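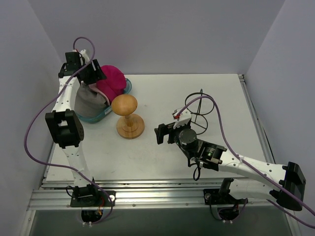 What resistance range does the Drendska rower offer?

The magnetic brake has 21 levels. Level 1 is meant for warm-up and rehab work, and most users train between levels 8 and 14. Resistance is set from the console or with the two buttons on the handle.

Does the stroke rate change the resistance?

No. The brake holds the selected level at any stroke rate. If you want a load that rises with your pull, choose the Nillside model, which has a combined air and magnetic system.

How do I fold the machine?

Slide the seat fully forward, pull the red pin under the rail joint and lift the rear section until it locks. Do not fold it with the footplates strapped.

What is the maximum user height?

The rail allows an inseam of 90 cm. Taller users can order the rail extension, part 1178. It adds length at the rear only, and the folded height increases by the same amount. 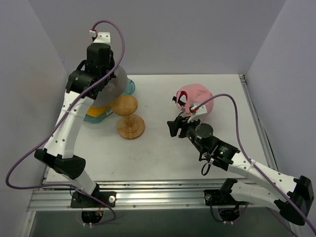
The extension ships with four bolts and a hex key. Tighten the bolts by hand first, then in a cross pattern, and check them again after the first week of use.

The console shows error E3. What does it mean?

The speed sensor is not sending a signal. Unplug the adapter, wait one minute and reseat the cable behind the console. If E3 returns, order sensor 1118 - it fits all Drendska rowers built after March 2019.

How often should the rail be cleaned?

Wipe it with a dry cloth after each session. Do not use oil or silicone spray. Black marks on the rail come from roller wear and can be removed with mild soap.

Can I use a chest strap?

Yes, any 5 kHz strap. Bluetooth straps need console software 2.4 or later.

Who handles warranty claims?

Claims go to Philomena Adjei in the parts office. Include the serial number from the front foot and a copy of the receipt.

Last updated 2021-02-02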